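Pressemitteilung

16. Mai 2023

# Vado veröffentlicht Leitfaden für simulierte Greifversuche mit Roboterarmen

**Einheitliche Protokolle sollen Ergebnisse aus der Simulation zwischen Herstellern, Integratoren und Prüfstellen vergleichbar machen**

Der Fachverband Vado hat den Leitfaden „Greifversuche in der Simulation – Aufbau, Durchführung, Dokumentation“ veröffentlicht. Das Dokument richtet sich an Unternehmen, die Roboterarme mit Greifern vor der Inbetriebnahme virtuell erproben. Es legt fest, welche Angaben ein Versuchsprotokoll enthalten muss und unter welchen Bedingungen ein simuliertes Ergebnis in eine technische Dokumentation übernommen werden darf.

Ausgearbeitet wurde der Leitfaden in einer Arbeitsgruppe mit 11 Mitgliedsunternehmen. Die Federführung lag beim Systemintegrator Skeketti, die Referenzszenen stammen vom Ingenieurbüro Živković. Während der öffentlichen Kommentierungsphase gingen 583 Stellungnahmen ein. Die meisten betrafen den Abschnitt über Reibwerte und die Frage, wie Fehlversuche zu zählen sind.

## Was der Leitfaden regelt

Simulierte Versuche werden in der Branche seit Jahren genutzt, bislang aber sehr unterschiedlich dokumentiert. Häufig wird nur eine Erfolgsquote angegeben. Ausgangslage des Objekts, Startposition des Arms und Abbruchkriterien fehlen. Für Betreiber, die Angebote mehrerer Anbieter prüfen, sind solche Zahlen kaum verwertbar.

Der Leitfaden schreibt deshalb für jede Versuchsreihe folgende Angaben vor:

- Bezeichnung und Version der Simulationsumgebung einschließlich der Zeitschrittweite
- Modell des Arms und des Greifers, Öffnungsweite und Greifkraft
- Geometrie, Masse und Reibwert des Objekts sowie Herkunft der Werte
- Lage des Objekts zu Versuchsbeginn und Verfahren, nach dem sie festgelegt wurde
- Kriterium für einen gelungenen Griff, einschließlich Haltezeit und Hubhöhe
- Zahl aller gestarteten Versuche, auch der abgebrochenen

Eine Versuchsreihe gilt nach dem Leitfaden als auswertbar, wenn sie mindestens 2000 gestartete Versuche umfasst. Reihen mit geringerem Umfang dürfen weiterhin für die interne Entwicklung verwendet werden, sind im Bericht aber als Vorversuch zu kennzeichnen. Versuche, die wegen numerischer Instabilität abbrechen, werden gesondert ausgewiesen und dürfen nicht stillschweigend entfernt werden.

## Liegende Objekte als eigene Versuchsklasse

Neu ist die Trennung zwischen aufrecht stehenden und liegenden Objekten. In der Erprobung zeigte sich, dass viele Reihen ausschließlich mit stehenden Gefäßen durchgeführt worden waren. Ein umgekipptes Gefäß verlangt jedoch eine andere Annäherung, und der Henkel kann je nach Lage die Bewegung der Greiferbacken behindern. Beide Klassen werden künftig getrennt protokolliert und getrennt ausgewertet.

Für die liegende Klasse ist vor jedem Versuch die Ausrichtung des Henkels anzugeben. Vereinfachte Objektmodelle mit wenigen Flächen sind zulässig, sofern die Abweichung von der realen Form dokumentiert wird. Kollisionsmodell und Darstellungsmodell sind getrennt zu benennen.
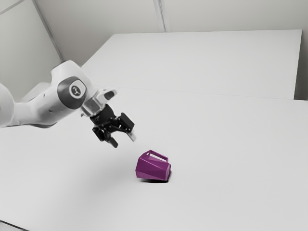
*Simulierter Greifversuch der Klasse „liegend“: geöffneter Parallelgreifer über einer Tasse mit nach oben weisendem Henkel.*

## Grenzen der Simulation

Der Leitfaden ersetzt weder die Risikobeurteilung noch die Abnahme der realen Anlage. Aussagen zum Personenschutz, zu Kräften bei Kontakt mit Menschen und zum Nachlaufweg dürfen nicht allein auf simulierte Versuche gestützt werden. Wer ein Ergebnis aus der Simulation in ein Angebot oder Datenblatt übernimmt, muss es dort eindeutig als solches kennzeichnen.

Zum Abgleich sieht das Dokument eine Stichprobe am realen Aufbau vor. Weichen die Ergebnisse voneinander ab, ist die Abweichung mit anzugeben. Ein nachträgliches Anpassen der Reibwerte ist erlaubt, macht aber eine vollständige Wiederholung der Versuchsreihe erforderlich.

## Erprobung und Übergangsfrist

Erprobt wurde das Verfahren am Standort Trurkstead. Dort wurden 1720 Protokolle aus früheren Projekten nach dem neuen Schema geprüft. In vielen Fällen ließ sich die Ausgangslage des Objekts im Nachhinein nicht mehr feststellen. Die Arbeitsgruppe hat diese Angabe daraufhin zur Pflichtangabe gemacht.

Für Mitgliedsunternehmen gilt der Leitfaden ab sofort als Empfehlung. Laufende Versuchsreihen können nach dem bisherigen Verfahren abgeschlossen werden. Eine überarbeitete Fassung mit Versuchsklassen für biegsame und durchsichtige Objekte ist in Vorbereitung.

Der Leitfaden steht Mitgliedern im internen Bereich zur Verfügung. Andere Interessierte erhalten ihn auf Anfrage bei der Geschäftsstelle, ebenso die Protokollvorlage und die Referenzszenen.

**Über Vado**

Vado ist ein Fachverband für Anwender, Integratoren und Hersteller von Handhabungstechnik. Er erarbeitet Leitfäden und Vorlagen für Planung, Prüfung und Betrieb automatisierter Anlagen.

**Pressekontakt**

Vado, Geschäftsstelle, Referat Presse und Veröffentlichungen
Abdruck honorarfrei, Belegexemplar erbeten.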